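Thursday, finishing bench, morning

Continued with the oil trials for the Pomia boards. The question is still the same as last week: why does the second coat stay sticky on the end grain when the face is dry after one night? I changed only one thing this time, the waiting time between wiping and the second coat. The oil is from the same can (Tondton, batch 3635) and the cloths are from the same bag.

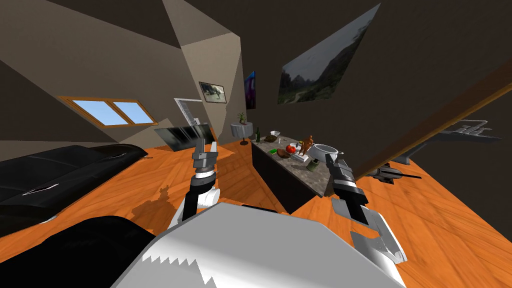

*Reading time: 3 min*

I cut the test pieces from one plank, so the grain is comparable. Sanding went up to 1000 on the first group, and I stopped much earlier on the second. I wrote the grit on the back of each piece with pencil. Please do not use marker for this, it bleeds through the oil and we lost two pieces in that way before.

First coat: put on with a cloth, left for 20 minutes, wiped until the cloth does not pull any more. The fine sanded pieces took less oil. This I expected, but the difference is bigger than I thought, and I am not sure that all of it comes from the sanding. The shop was also colder when I did this group. I should have done both groups in the same hour.

Second coat on the fine group: the face is good, a bit too shiny for my taste. The end grain is sticky at the corners. If I press with the thumb it leaves a print.

Second coat on the coarse group: the face is more dull and a little thirsty in two places. The end grain is better, only one corner is soft.

So probably I leave too much oil on the end grain and it comes back out after wiping. Piece 34 supports this idea. I wiped it again after lunch and it is the only one in the fine group which has no soft corner.
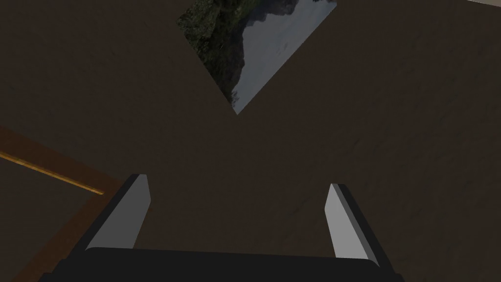 The color is the other problem. Pirnley wants the boards "brown, but not red", and with the plain oil our wood goes to orange very fast. I mixed a little of the dark Xaba pigment in the oil and tried it on three offcuts. The first is too weak, the third covers the grain like paint. The middle one is close. What I am looking for is a muted chocolate brown with lighter and darker streaks still in it, matte, like the brown surface under the landscape card. On my middle offcut the streaks are still visible, but it shines too much when I hold it to the window. Maybe it needs less oil in the mix, or a rub with a gray pad after it is hard.

Note about the pigment: it sinks. I stirred at the start and then forgot, so the last piece got more color than the label says. Stir before each piece, not only at the start.

Afternoon

Checked the fine group again. The thumb print is still there. I put these pieces on the upper rack with the end grain up and with a space between them. The cloths are spread flat on the rail outside, please leave them there until they are stiff, and do not put them in the bin folded.

To do:

- repeat the fine group with a second wipe, both groups in the same hour
- middle pigment mix on a full size piece, with gray pad after
- ask Pirnley if they accept a small shine on the face
- new pencil for the bench, the old one is too short to sharpen
- write the room temperature on the sheet, I forgot this again today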